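Kimora Hand-Held Gripper Kit: Gallery and Notes

Posted October 2, 2020 by Rhonda Perron

The Kimora is a hand-held gripper for recording manipulation work. You hold it, you do the job with it, and the recording goes to whoever is training the robot arm. We have had a loan kit from the distributor, Nustska, and this page collects pictures from our sessions with it along with notes for people who are thinking of ordering one. A longer write-up with the recording logs will go up separately.

The loan kit came as two grippers, a charger, a set of printed markers, spare finger pads and a case. Nustska lists it at $3762 with the case and $1625 for an extra gripper on its own. Shipping was extra in our case and took longer than quoted. The case is a Carrier, the medium size, and it closes properly only if the spare pads go in first.

We used it for panel handling. Gendcombe, the shop we do this work for, wants an arm that can pick up large sheets and doors, turn them and set them down without marking the surface. People do this easily with two hands. It is harder to do with two grippers, and that was the main thing we wanted to find out about.
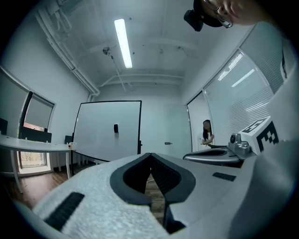

Gripper with its marker cube on the side mount, during a session in the meeting room.

The marker mount is held by a knob and can be set by hand. We checked it at the start of each session and again at the midpoint. Over 81 recorded runs we had to throw out five, all for tracking loss. Three of those were on the first day, when we had not yet learned to keep the markers turned toward the cameras. After that it was a minor problem.

The jaws open wide enough for most edges we tried. Thin sheets are fine. Thick doors with a rounded edge are at the limit, and you need to squeeze harder than is comfortable over a long session. Pads are replaced by pulling the old one off and pressing the new one on until it seats. The manual says to do this with the power off, and we did.

Calibration takes about 20 minutes the first time and much less once you know the menus. The software asks you to open and close the jaws fully, then hold the gripper still, then move it through a slow figure eight. If you rush the last part it will tell you the calibration passed and then drift anyway. Do it slowly. The printed guide has the steps in a different order from the screen - follow the screen.

Two-handed work is where the kit is worth the money. Both grippers record on the same clock, and we did not find any runs where the two sides were out of step. Lifting is simple enough. Turning a panel takes practice, as one side has to give a little while the other holds, and new users tend to clamp down with both. Give people a practice session that you do not plan to keep.
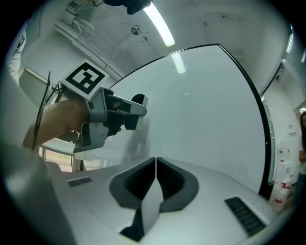

Clear and glossy materials need some extra care. The pads hold well on smooth surfaces, but they pick up dust, and a dusty pad will slide before you feel it through the handle. We wiped ours down between runs with a damp cloth and let them dry. Reflections are the other thing to plan for. If you record near overhead lights, do one short test run and look at the video before you commit to a full session. We lost part of an afternoon by skipping this.

Weight is acceptable. Most people on our team could work for half an hour before wanting a break, less with large panels. The handle is the same for left and right hands and suits medium to large hands best. Our smallest user wrapped hers with tape and had no further complaints.

Support from Nustska was good by email and slow by phone. They sent a replacement cable without asking for the old one back. They also told us that a shorter handle is planned for January, with no price given yet.

Things we would change: a louder tone when recording starts, a case with room for the charger brick, and a battery level you can read without opening the software. The export tool also puts left and right files in separate folders with the same file names, so rename them before you move anything.

We are keeping the two grippers for Gendcombe and have ordered one more as a spare. Questions about the loan program should go to Nustska. Questions about our runs can go in the comments and I will answer the ones I can.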